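Search this site
Enter your keywords

Home News Minutes Garden Supper Club Contact

Dremthorpe Supper Club — notes from the August 2018 meeting

I took the notes again because I was the one with a working pen, so if I've put words in your mouth, holler at me before the next one and I'll fix it. We started a little late, what with the parking lot being full for the ball game, and there were 8 of us at the table, which is enough to vote on things.

Last meeting's notes

Read out and okayed with one change. I wrote that the April supper was lamb. It was goat! Sorry to the person who spent two days on it.

Money

We have $310 in the account after paying the hall. The Jernell Street hall is going up to $61 a night starting with the next booking, and that got a bit of grumbling, me included. We talked about moving to the church basement, but the stove there only has two burners that light and you have to haul everything down the back stairs. Voted to stay where we are. The plate price stays the same for now and we'll look at it again after the fall supper.

The cookbook

Long talk on this one (so long that the coffee ran out). We've got enough recipes to fill a book, but they're written every which way. Some have cups, some have grams, and one just says "flour until it feels right," which I love but it's no help to a beginner. I said I'd type them all into one document and send it around. Please, please check your own recipe when you get it! The Mujić print shop gave us a price for spiral binding and a price for stapled. Everybody at the table wanted spiral so it lies flat on the counter. We did not settle on a cover. I still like the blue one, and I know I'm outnumbered.

One thing we did agree on: no brand names in the ingredient lists unless it really matters. Two people felt strongly that it matters for the fish sauce, so fish sauce gets a pass.

Fall supper

The theme is soups and noodles from all over, and I'm really excited about it. So far we have a beet soup, a chicken and dumpling, a cold noodle salad, a lentil thing with lemon, and a big pot of pork broth noodles that I'm making myself — I've been practicing and my freezer is full of bones. We could use one more dish with no meat in it. The Surano bakery is giving us day-old rolls again, and somebody has to pick them up before they close at four.

We went back and forth on bowls. Paper ones go soft with hot broth in them, and we all remember last year. So it's real bowls, and that means a dish crew.

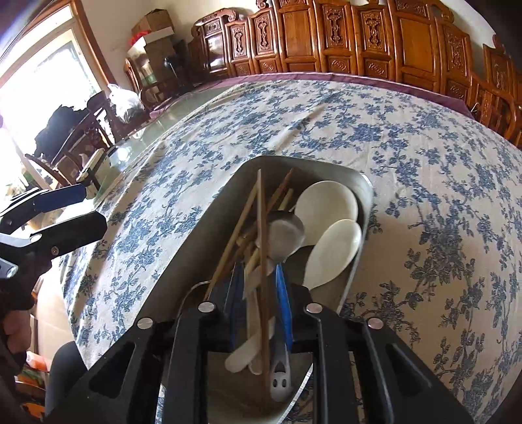 I'll have the noodle station next to the stove so I can keep the broth going, and the cold stuff can go by the windows. Rolls and butter on the small table. If you're bringing a slow cooker, put your name on the lid as well as the pot, and bring your own extension cord. We blew a fuse last time with four of them on one outlet.

Sign-up sheet is going around by email. Dish crew has two names on it and needs four.

Old business

The hall key code has been changed to 1571 — oh wait, that's the copier code. I'll send the door code separately. The lost blue casserole dish is still lost.

Next meeting

Same table, same time, first week of next month. Bring your cover ideas, and a snack if it's your turn (it's not mine).

We use cookies to make this site work better. By staying on this page you agree to our use of cookies. Accept Learn more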